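## Section 7: Setting the Tea Table and Opening the Pastry Tin

Welcome to the best part of the Skollell tea set guide! By now your kettle has been rinsed and boiled once with plain water (Section 2), so you're ready to use it for something you can enjoy. The steps below take you from a bare table to a first cup with a pastry beside it, and they work just as well for a kitchen counter or a low table near the sofa.

### What you'll need

- Your kettle, rinsed and dry on the outside
- A tablecloth that can go in the wash
- The Bañuelos pastry tin, still closed
- Small plates, cups, and your favorite tea
- A bowl or a clear corner for fruit (optional, but lovely)

### Laying out the table

1. Spread the tablecloth and smooth it from the middle outward. Pay extra attention to the spot where the kettle will stand — a fold under the base can make it rock.
2. Put the kettle toward the back of the table, with the spout pointing away from where people will be sitting.
3. Run the cord behind the table, never across the front. If it won't reach the outlet, move the table. Don't use an extension cord: the kettle draws 1670 watts and should have a wall outlet to itself.
4. Set the tin in the middle, where everyone can reach it.
5. Bring out the fruit. Oranges are great with dark, sticky pastries, and you can cut one into wedges while the water heats.

**Note:** Groceries that happen to be on the table can stay there if there's room, but keep onions on the far side from the open tin. Pastry picks up smells surprisingly fast!

**Caution:** Keep phones, tablets, and anything else with a battery well clear of the kettle and the cups. A front corner of the table is fine for a phone as long as no one is pouring over it.

### Opening the tin

1. Wash and dry your hands.
2. Hold the tin flat on the table with one hand and ease the lid up at a corner with the other. Go gently, a little at a time, working along the rim.
3. Set the lid upside down next to the tin. It makes a handy tray for crumbs.
4. Look for the leaflet and read the ingredient list before you serve anyone, especially if you have guests with allergies.
5. Lift the pastries out one at a time. Grip them by the sides and leave the top alone, so the crumbly part stays where it belongs.

By this stage your table should be looking wonderfully full, and it doesn't need to be tidy to work. A cheerful cloth, a kettle within reach, a bit of fruit, and an open tin are plenty.

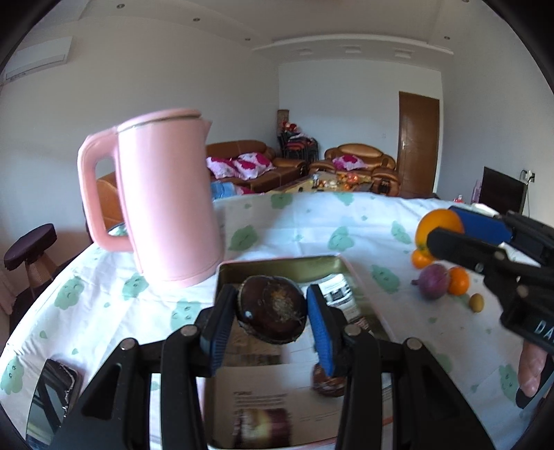
*Fig. 7-2. Lifting a round pastry from the tin by its sides. Leaflet inside the tin, kettle at the back, fruit to the right.*

If a pastry sticks, don't pull harder. Slide a thin spatula underneath, turn it a little, and try again. The glaze softens in a warm room, so on a hot afternoon you may want to leave the closed tin somewhere cool for a while before you start.

### Heating and pouring

1. Fill the kettle between the MIN and MAX marks. For two people, two full cups of water plus a splash is just right.
2. Close the lid until it clicks, then press the switch down.
3. Wait for the switch to pop up on its own, and let the bubbling settle before you lift the kettle.
4. Pour slowly, keeping your free hand on the table and away from the cup.

**Caution:** Steam comes out of the spout for a little while after the switch pops up. Keep your face and sleeves back, and never pour across the open tin. Even a few drops will turn a crisp topping soggy.

**Tip:** Want your pastry warm? Put it on a plate (never leave it in the metal tin) and give it a few minutes in a low oven. The smell alone is worth the wait!

### Putting things away

1. Unplug the kettle and empty it once it has cooled.
2. Return any uneaten pastries to the tin in a single layer, with a sheet of parchment under them if the base feels sticky.
3. Press the lid down evenly on all four sides.
4. Shake the tablecloth outdoors before washing it. Sugar glaze comes out best with cool water, and a dab of dish soap takes care of butter spots.

Once opened, the tin keeps pastries at their best for two days at room temperature. Don't refrigerate them, as the glaze turns tacky. When the tin is empty, wash it by hand and dry it right away, including the inside corners. It's a terrific size for tea bags, cookie cutters, or sewing things, and it will happily hold your next batch of home baking.

For removing scale from the kettle, continue to Section 8.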